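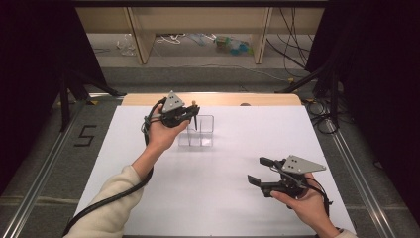
A clear plastic compartment container on a white tabletop.

In praise of the see-through box

I have a drawer in my kitchen that used to make me angry. Batteries, twist ties, birthday candles, the little key that bleeds the radiators, all of it in one sliding heap. I bought a nice lidded tin for it, then a second nice lidded tin, and after that I had two nice tins and no idea which one the candles were in. Last November I gave up on nice and bought a clear plastic box with dividers. I love it more than I can explain to guests, though I do try.

So let me make the case properly. I think most of us choose storage for how it looks when it's closed, and I think we should choose it for how well we can see what's inside. Wicker is lovely. Painted tins are lovely. But a container you can't see into asks you to remember, and I would much rather look!

My conversion began in Tymofii Kravets's repair shop in Girkside, where I'd gone with a lamp that buzzed. His back wall is all clear compartments, floor to ceiling, and he found the right screw while he was still asking me about my drive. There were no labels anywhere. I asked him why and he said labels tell you what somebody meant to put in there. I have been repeating that to people ever since (my sister has asked me to stop).

He's right about labels, too. I was a label person for years. I had the little printer, the spare tape, the whole setup. My jar marked LENTILS held rice for so long that the family called rice "lentils," and a visitor once made a very strange soup. A clear jar would have settled the matter on day one. You can still label things if it makes you happy – my spices are labeled, since cumin and coriander powder look far too much alike to me – but the label should be helping your eyes along, and your eyes should get the first turn. 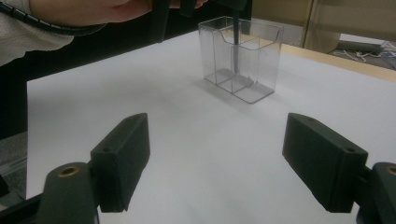
Page last changed: November, 4:10 p.m.

Dividers matter as much as the see-through part. A big clear tub is only a heap you can watch. Split it down the middle and suddenly things have neighbors. Stamps on one side, paper clips on the other, and when the stamps run low you notice before you're standing in the hall with an unsent card. I'm also very fond of open tops. A lid is one more step, and at the end of a long day one more step is the difference between putting the scissors away and leaving them on the stairs.

People do push back on this. The first complaint I hear is that clear boxes show the mess. Well, yes, they do, and I've come around to thinking that's a kindness. The mess was there in the wicker basket as well, getting older. The second complaint is about plastic, and I take that one more seriously. I don't want anybody throwing out 60 good baskets to buy a wall of new boxes. Use jam jars. Use the tub the salad came in. The town library in Darnevora keeps its craft supplies in washed-out takeout containers with the lids off, and the kids find the glue without asking and, more amazingly, put it back.

The third complaint is that it's ugly. I used to half agree. Then I spent an afternoon sorting buttons by color into a divided box and set it by the window, and the light came through the blue ones, and I called my husband in to see it. He was polite about it. There were 500 buttons in there, inherited from an aunt who kept them in a cookie tin for most of her life, and I had never seen more than the top layer.

My one piece of advice is to start with the drawer that makes you swear. Leave the rest of the house alone. Tip that drawer out on a table, put back what you use where you can see it, and live with it for a month. I'm doing the sewing things next, and after that the shelf over the washing machine, where I'm fairly sure there's a second radiator key.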